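# Putting gloves in a box, 500 times over

I spent an October morning in Lorkwood with a pair of grippers strapped to my hands, and I have the sore thumbs to prove it.

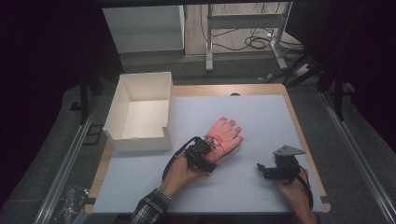 *Glove in the left gripper, box still to be filled. Demonstration table at Humatum's Lorkwood workshop.*

Humatum is a small outfit on the edge of town, tucked in behind the tyre place, and it's been trying to get a two-armed machine to pack work gloves. Packing gloves sounds like nothing, I know. You pick one up, you drop it in a box, you go and have your lunch. But a knitted glove is a floppy, awkward thing for a machine to get hold of, and every one lands on the table in a slightly different heap.

So the team has stopped trying to write out the instructions and gone over to showing it. Somebody puts on the hand-held grippers, stands at the table and does the job, and the recordings go off to train the arms. No joystick, no headset, just your own two hands wearing somebody else's fingers (I'm told I'll stop noticing them eventually, though I hadn't by half past eleven).

Aravind Varghese, who runs the demonstrations, wants 500 good ones before the arms get a proper go. When I turned up they had 68. "It was more last week," he told me, rather glumly. "Then we threw out the ones where people were rushing."

Rushing is the big sin, apparently. If I whip a glove across the table in one go, the machine learns to whip it across too, and it hasn't got my years of practice at not knocking boxes over. You have to be deliberate without being slow, and you mustn't dither, as it will pick up the dithering as well. I dithered a great deal. My first attempt had me hovering over the box like someone choosing a chocolate, and Aravind very kindly said we'd call that one a warm-up.

My second go was better! I got the glove by the cuff, lifted it clear, carried it over the side of the box and let go, and it went in flat with the fingers all pointing the same way. I was ridiculously pleased. Then I did it again and folded the thumb under, and that one went in the bin too.

The bit I hadn't expected was how much the other hand matters. I kept letting my right one drift about doing nothing in particular, which is what I do at home when I'm putting the washing away. The trainers like the spare gripper to stay close by and ready, so the machine learns where to keep it for when a glove needs straightening or passing across. There's a whole etiquette to it. Open the jaws early. Don't squeeze harder than you need to. Finish the move before you look at the clock.

They did try remote control first. For most of the summer the demonstrators sat at a desk and steered the arms from there, using a set of controls bought in from a firm called Hirano. Aravind has nothing bad to say about the kit, but he reckons a single glove could take 2 minutes on a bad day, and people went home with headaches. With the grippers on, most of the regulars manage 4 in the same time. The trade-off is that the arms aren't in the room while you're doing it, so a person can easily make a move the machine can't copy. I reached round the far side of the box at one point, feeling clever, and was told that no arm of theirs bends that way.

The gloves themselves are for Wimen, a workwear supplier that would like its small orders packed overnight. It has agreed to try the arms on one bench after Christmas, if the training goes to plan, with the usual packers checking the boxes in the morning. I asked whether the packers had been along to have a go and two of them had. According to Aravind they were miles better than anyone on his own team, and he's been trying to borrow them back ever since.

By the time I handed the grippers over I'd added eleven usable demonstrations to the pile, so somewhere in that machine's education there'll be a tiny bit of me, picking up gloves by the cuff and getting the thumb right most of the time. Humatum is after more people to come in for a couple of hours, mornings or afternoons, and you don't need to know the first thing about robots. Wear something with sleeves you don't mind having a strap over, and have a decent breakfast first. The kettle is up two flights of stairs.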